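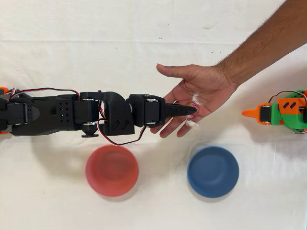
A black robot arm and a human hand over a white tablecloth.

**Nelley voters refuse the merger with Cloton**

Sun 10 December

The residents of Nelley have voted against joining their municipality to the neighboring town of Cloton. According to the preliminary count, the difference between the two sides was 195 votes. In total 2,698 people took part in the referendum, which is more than came to the last council election.

The question on the ballot was short: should Nelley and Cloton have one council and one budget from next year? The council of Cloton gave its agreement already in November, but the plan required the consent of both sides. With the refusal of Nelley it cannot go forward in its present form.

Halyna Horobets, who leads the opposition group in the Nelley council, called the result a clear answer to the district government. In her opinion, the people were asked to give away their council and received in exchange only general promises.

"We asked many times which school will stay and which school will be closed," she said to reporters on Sunday evening. "We asked who will decide about the water prices. They told us that this will be discussed after the merger. A person does not sign a contract when half of the pages are empty."

The supporters of the merger see the situation differently. Lachlan Harawira, the deputy head of the district and the author of the plan, said that he respects the decision, although he considers it a mistake. He reminded that Nelley receives a large part of its money from the district fund, and this fund will become smaller next year.

"Small municipalities have the same duties as the big ones, and they must pay for them from a small pocket," Harawira said. "I am ready to sit down with the council tomorrow, but the numbers in the budget will be the same as they were before the vote."

Under the plan, the new common council would have 45 seats. The distribution of these seats became the main subject of the dispute. The first draft gave places by population, so Cloton would have a comfortable majority on every question. In the second draft Nelley was offered the right to block decisions on land and schools, but only during the first 2 years. The opposition said that this period is too short to protect anybody.

The language of the documents also caused irritation. The text of the agreement was published in full only in the last week before the vote. Until that time the residents could read a summary, and several points in it did not match the final version. The district office explained the differences by an error in the editing and corrected the summary, but in the villages to the north of Nelley the correction was noticed by few.

The preliminary results show that exactly these villages voted most strongly against. In the center of Nelley the votes were divided almost equally.

The election office will now examine the complaints. Two have been received, both concerning the opening hours of the polling station on the Flostar road. Horobets said that her group will not ask for a recount. Harawira's office did not say if it will.

The Nelley council will meet to confirm the official result and to begin work on its own budget.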